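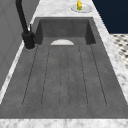
A sink made on a computer. The long grooves run from the drain end toward the front.

How a Robot Learns to Do the Dishes (Without Breaking Any!)

Have you ever dropped a plate? It makes a terrible crash, and then somebody has to find the broom. Robots drop things too, especially when they are new. So at Brondwood, a shared workshop where neighbors build things together, the new robot arm is getting its first lessons in a kitchen that lives inside a computer.

The arm is called Brandari. Marjatta Hirvonen started building it on her workbench in December, and Zainab Edet, who is 9, helped choose the name and sort the screws. The real Brandari still has no elbow. The computer Brandari has all its parts already, so it can go to school early!

What is a simulation?

A simulation is a pretend world that follows rules. You have probably played a video game where a ball rolls downhill or a car bumps into a wall. The computer works out where everything should go next, many times every second. A robot simulation does the same thing with mugs and plates. If the robot lets go of a plate in midair, down it falls. Then you press a button and the plate is back where it began.

Marjatta and Zainab made their kitchen one piece at a time. First came the counter and the sink, and then the faucet, the cabinets and the things to pick up. Each piece needs two parts. One is the way it looks, such as white marble or dark gray stone. The other is an invisible shape that tells the computer where the piece is solid. Forget that second part and a mug will sink straight through the counter like a ghost - Zainab thought this was the best bug ever.

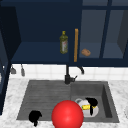
A white mug with a yellow band lies on its side in the deep part of the sink. Can you find the olive oil?

Why is a sink so tricky?

You can grab a mug without thinking much about it. A robot has to work out a lot of little things first. Which way is the handle pointing? How deep is the basin? Will the arm bump the faucet on the way down? A mug lying on its side needs a different kind of grab from a mug standing up, and a shiny round ball has no handle at all.

Plates are harder still. They are wide and low, so the gripper has to pinch the rim, and it can't squeeze in if the plate is too close to a wall. On its first 82 tries at lifting a plate, Brandari managed it 9 times. Marjatta changed the angle of the wrist, they tried 50 more, and this time it worked on 68 percent of them. Hooray! (Yes, there was cake.) 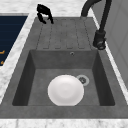
Fingers made for pinching

The part of a robot that grabs things is called a gripper. Brandari's has two black fingers that open and close. Two is enough for a surprising number of jobs. Try it yourself: use only your thumb and one finger to pick up a spoon, then a sock, then a plastic plate. Which one was easiest? Did you have to turn your wrist?

Now try it with one eye closed. It gets harder to tell how far away things are, and robots have that trouble too.

Words to know

Simulation: a pretend world inside a computer that follows rules.
Gripper: the "hand" of a robot.
Basin: the deep part of a sink.
Bug: a mistake in a computer program.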